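Notes from the Vusteo lab visit, Oct 27, 2022. Typed up on the train, will clean up later (probably not)

Went with Mimoza Stojanovska and Bujar Tomić from our side. Nikau Paewai met us at the door, badges, long corridor, coffee first. Gorazd Georgiev was supposed to give the overview but got stuck on a call, so Nikau did the slides and did them fast.

**What they're after**

Cloth. Folding and flattening clothes, in homes, without dragging an arm into the home. Their method: people do the chore with hand-held grippers, camera on the gripper, and the policy learns from that view. Then the same fingers go on the real arm in the lab. The project is called Drarkstead, don't ask me why, I forgot to.

The question they care about this year is whether a policy gets better from more *rooms* or from more *tries in the same room*. Same total hours either way. They split the data down the middle, trained on both halves, ran both on the arm in a room neither one had seen.

Many-rooms version won. Not close on shirts. On towels nearly a tie, which Nikau thinks is becuase towels are easy. 40 trials per garment per policy, and they score by hand from video, two people, blind to which policy it was. I liked that. Bujar asked what happens when the two scorers disagree and the answer was a third person, usually Gorazd, usually late.

**Arm room**

Smaller than I expected and very warm. One arm running while we were there, one with its cover off. Saw 3 runs on a t-shirt. First one good. Second it grabbed both layers at the shoulder and folded a lump. Third, good again, slow though, you start wanting to reach in and help. Spyros Pavlović runs this room and says the double-layer grab is their most common failure by far. Finger pads matter a lot for this. They've been through 7 versions. Softer pad = better grip on thin cloth but wears out quick. Pads come from Eltach, lead time is a sore subject.

No depth sensor anywhere, on purpose. Spyros's view is that depth on cloth is mostly noise at that range. Mimoza not convinced, they went at it for a while and I took the chance to look at the whiteboard. Whiteboard was mostly lunch orders.

**Data side**

This was the part I came for. Nikau had a folder of recordings open and scrolled through with us. No filtering by tidiness, no staging rules for the room, collectors get a one-page sheet and a short call. The sheet says what the garment should be and how to start and stop. Nothing about lighting or what's behind the bed. Rejection is only for broken tracking or a blocked lens.

Tracking is from the camera plus the motion sensor in the handle. Gripper opening comes from the image. If the finger goes out of view they lose the width and that stretch is tossed. Asked how much gets tossed, got a shrug and "less than in December."

Denim from the gripper view:

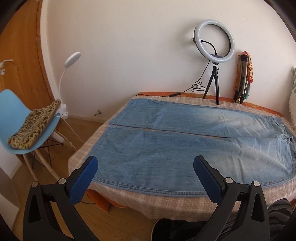
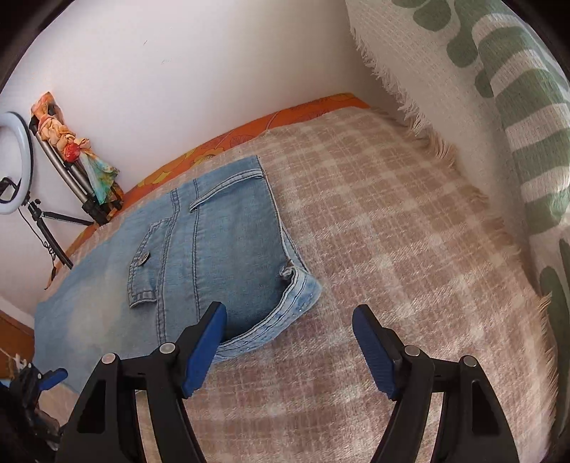
What I want to take home is the room thing, for our own shelf-picking work at Dumitrescu. We've been recording over and over in the same two bays and patting ourselves on the back for hours logged. If the Drarkstead result holds for boxes even half as well as for shirts we're spending the time wrong. Look at what the policy has to cope with in those denim pictures: faded denim on a plaid blanket, a ring light and a folded tripod against the wall past the bed. Our bays are grey floor, grey rack, grey everything. A model trained there has never had to ignore a pattern. Bujar says warehouses don't have plaid blankets, fair, but they do have shrink wrap and tape and somebody's jacket on the rack, and we clear all of that away before recording. Maybe stop clearing it away. Cheap to try.

Jeans are their worst garment btw. Thick seams, stiff, and the arm isn't strong enough at the fingertips to pull a leg straight without slipping. The many-rooms policy still beats the other one on jeans, but both are bad. Spyros showed the score sheet without being asked, points to him.

**Things I didn't get answered**

- does the gap keep growing with more rooms or flatten out. They have a plot but only up to where the data stops, and it's still going up there
- left-handed collectors?? forgot to ask
- how they match the camera height on the arm to the hand-held one. Gorazd would know. He turned up for the last few minutes and we talked about parking

**To do**

- Mimoza: write to Spyros re pad samples, and the depth argument, politely
- Bujar: cost out 2 hand-held units, see if we can print the bodies ourselves
- me: pick some new bays, talk to the shift leads, dont tidy

Nikau offered a return visit to see our racks. Said yes. Need to find a date.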